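Kerwood hand-held gripper: gallery

Published 2024-10-10

The Kerwood is a hand-held gripper for recording household manipulation tasks without a robot arm on site. It is sold by Flillach as a single unit or as a kit of 8, and has been on loan to us since February. Rosalie Prantl and Trí Dương used it in furnished homes, on bedding, clothing and shelf work. Ottilie Bachmann handled the data side.

The gallery has one picture at present. The notes before and after it cover the points readers have asked about most: handling, labelling, finger wear and what is included in the price.

Handling. The grip is at the end of a side arm, so the wrist stays out of line with the fingers. Trí found this comfortable for reaching across a mattress and awkward inside narrow cupboards, where the arm meets the door before the fingers reach the back of the shelf. Left-handed use is possible but was not tested for long.

Task set. Bedroom sessions consist of straightening a bedspread, folding a blanket, moving pillows and returning small items to a shelf or crate. Fabric with a large print is preferred for the bedspread tasks. Plain white sheets gave poor tracking in two of the homes.

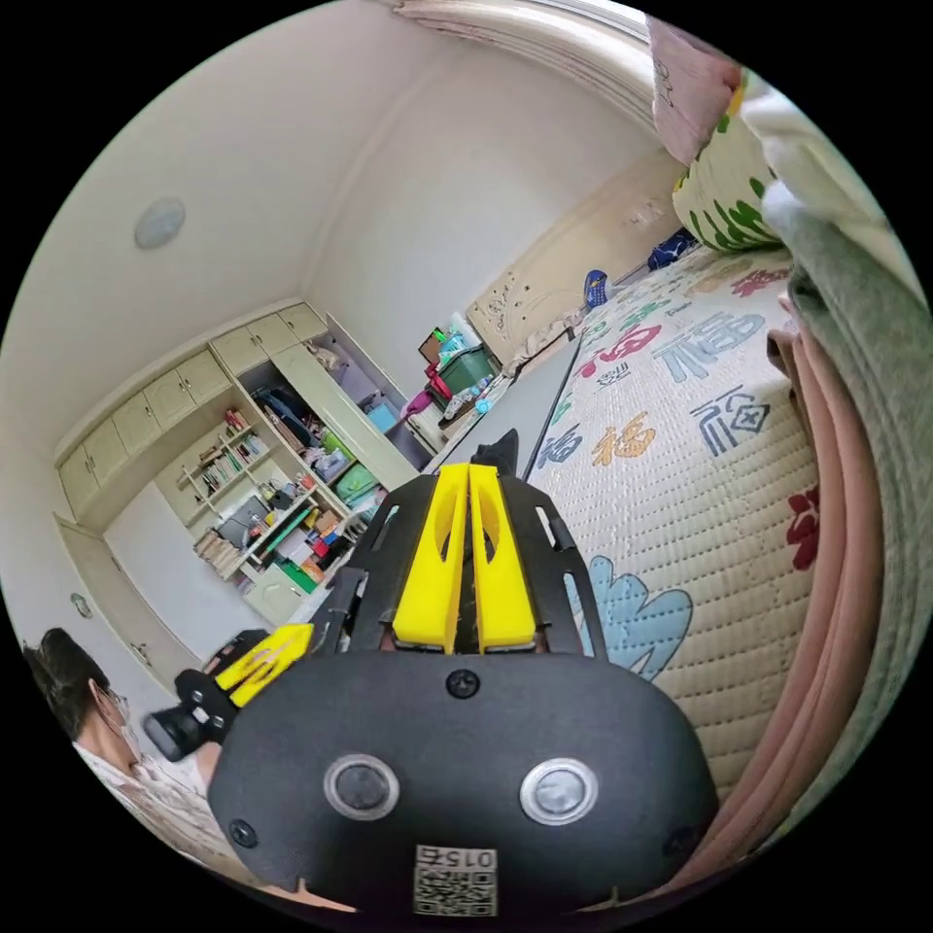 Kerwood unit 0152 in a bedroom, yellow fingers upright and close together. Label and QR code below the two buttons.

Labelling. Each unit carries a number and a code on the front of the housing. Scanning the code at the start of a session ties the recordings to that unit's calibration file. Ottilie recommends doing this before entering the room, as the label is hard to reach with a phone once both hands are busy.

Fingers. The yellow fingers are hollowed on the inner face and close well on folded cloth and thin covers. They are less good on hardbacks, which tend to rotate. Flillach rates a pair at 3000 closures. Our first pair was changed at 1618 and the second at 1487, in both cases for play at the base. The change takes a small screwdriver and a few minutes.

Supplied with each unit: one spare pair of fingers, charging lead, wrist strap, printed quick guide. The carry case is extra. The Traninov mounting plate fits, but needs longer screws than those in the bag.

Repairs go back to Flillach, attention Verena Frei. Quote the unit number.

Text: Heidrun Marti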